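Search this site Go
Home Essays Workshop Archive About
Share 40 Comments 4

In praise of the robot that is no use to anyone

Every visitor to the workshop at Gromlow asks the same thing within a minute of seeing the arms. They look at the rail, they look at the shopping bag, they look at me with real concern, and they say: "But what's it for?"

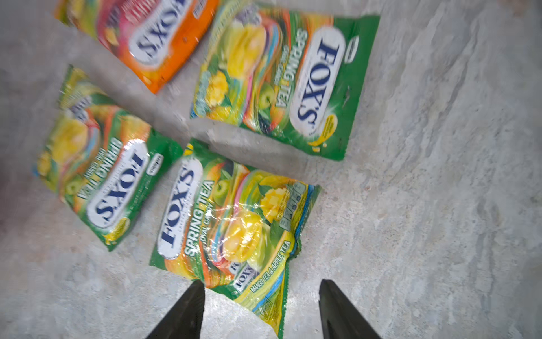
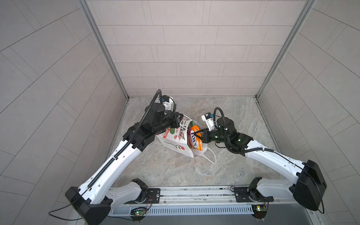
I used to have an answer. I would say that packing and unpacking a bag of shopping was a hard problem, that soft packets were the worst of it, and that one day somebody's grandmother would be glad of the work we were putting in. I said this for most of a winter. Then one Monday a boy of about nine listened politely to the whole speech and told me his nan could already do that, and she was quick.

So I have given the answer up, and I would like to argue that everyone else who builds machines in sheds, garages and rented units should give it up too. We are the only hobbyists who feel we must apologise in advance with a business plan. A man who spends ten years on a model railway is never asked how many commuters it will carry. My neighbour in Caltstead grows leeks too big to eat and gets a rosette for it. But put a motor and a bit of software together and you are suddenly expected to be either easing the burden of modern life or putting somebody out of a job, and people are disappointed when you admit to neither.

Part of the trouble is the videos. You will have seen the kind: a gleaming kitchen, piano music, a robot folding a tea towel with the tenderness of a nurse. What they leave out is the rest of the afternoon. I have nothing against the tea towel. I do mind what it has done to visitors, who now arrive expecting a butler and find two arms having a slow disagreement with a bag of sweets.

A bag of sweets, as it happens, is a fine opponent, and I will defend it against all the wooden blocks in the world. A block has the good manners to stay the shape it was when you last looked. A packet of sweets sags and slithers, it is shiny enough to throw the light back in your face, and when you take hold of one corner the contents move to another corner and wait for you there. It will lie on top of its friends or underneath them, upside down or the right way up. A paper carrier is worse. Stand it up and it falls over; lay it down and its mouth closes like a sulking teenager's. One arm can't do much with it, and this is the real reason there are two. The second one spends a large part of its working life just holding things open, much as I do at Christmas.

We tried blocks first, of course. Everybody does. The arms were marvellous at blocks by the end of the first month, and we were insufferable. Then Giáp put a bag of boiled sweets down in front of them and we went back to being humble, where we have more or less remained.

I should say that the sweets cost next to nothing and the arms did not, and there is a view in the workshop, held mainly by the woodturners, that the money might have gone on a decent bandsaw. I have sympathy with this. A bandsaw knows what it's for. But I have also used the bandsaw we've got, and what I notice is that the woodturners don't make anything useful with it either. They make bowls. There are 669 bowls in this county for every piece of fruit. I accept the bowls, I own several of the bowls, and I ask only for the same courtesy.

The more serious objection comes from Zeeshan Rizvi, who wrote the part of our software we call Tundetti and is therefore entitled to be gloomy about it. Zeeshan thinks that tinkering without a goal makes you sloppy. If you never have to deliver, he says, you never have to fix the last thing, the cable that snags or the setting that only works in the morning. You learn the exciting nine tenths over and over and leave the dull tenth to people with wages. He has watched me tape down the same wire on three separate evenings, so he isn't speaking in the abstract.

He's half right. I am sloppy, and I would be sloppy in a firm as well, only there I'd have a lanyard. But look at where the dull tenth has gone in our case. The longest job in the whole build was the box round it. We put up tiled walls and took them down again. We argued about the floor. We argued about the lights for so long that two members fell out and had to be seated apart at the December meal. None of this was for a customer, and a customer would have told us to stop. It got done because we were curious about whether it mattered, which it did, though less than the person who was right about it believes.

Curiosity is a harsher boss than people think. It doesn't accept a demo. You can show a paying client the good attempt and go to lunch, and I've worked in places where that was practically the company motto. When the only person you have to convince is yourself, at ten at night, in a coat, the good attempt is simply the one that makes you want to see it again, and then you have to sit there through all the others.

And there is something to be said for a machine that has been let off. If ours were meant for a warehouse I would be watching the clock and cursing. Since it isn't, I can watch how it goes about things. I've learnt more about my own hands this year than in the previous fifty. I had no idea how much of picking something up is done before you touch it, or how often I steady a bag with the heel of my hand while the fingers are off on business of their own. I now unpack the shopping at home with great attention. My wife says it takes twice as long.

I don't want to make this grander than it is. Shared workshops are cold and the rent goes up, and when the lease is looked at again somebody will want to see what the space has produced. I'd much rather we said "a better class of question" with a straight face than promised them a home help by spring. They won't believe the home help. They have seen the wire.

Zeeshan wants it noted that he has now fitted a proper clip to that wire, and that he did it while I was writing this. The woodturners have offered us a bowl for the sweets.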